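Wover hand-held gripper pair - good kit, but watch the fingertip pads

I have been meaning to write this up since November, when our group at Perketness bought a pair of the Wover hand-held grippers for recording cloth folding. We paid 700 for the pair with the camera modules, which seemed fair next to the Sadeghi set we had before (over 1000, and so heavy that your wrists were done by lunch). I like the Wovers very much, and I want to say that first, as most of what follows is a complaint.

Our trouble was slipping. We fold towels, napkins and thin cleaning cloths, two people or one person with both hands, and for the first few weeks everything held beautifully. Then one afternoon I was going back through a batch of 66 recordings and found 23 where a corner had slid out of the right gripper partway through the stretch. It's a small slide, easy to miss when you're the one holding the thing! But the arm we train on those recordings had learned it faithfully, and it was letting go of corners as if that were part of the job.
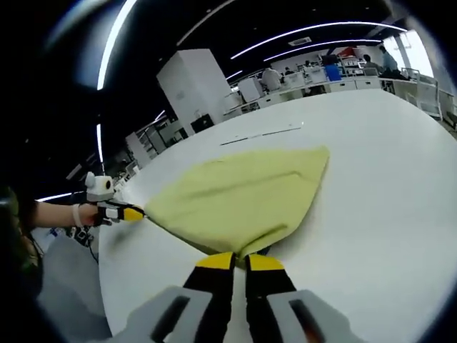

Stretching a cloth between the two grippers, with the yellow pads pinching the corners.

The cause was a pad that had worked itself loose from the finger. It still looked fine from above, and it still closed, so we blamed the cloth, then the table, then each other. If you give the pad a gentle twist with your thumb before you start, you'll feel it move if it's going. Ours turned almost a quarter of the way round.

There is a safety side to this too. Once the pad shifts, the end of the finger underneath is bare, and it has a fairly sharp edge. I got a nasty pinch between thumb and palm while checking it - squeeze the trigger slowly and keep your other hand well back.

Wover sent new pads after two emails and were very nice about it, though the manual still doesn't mention checking them. We have since tried the Zisia pads, which cost a little more and are a snugger fit, and I'd buy those again. Four stars from me, and I'd happily make it five if the pads came with a proper screw.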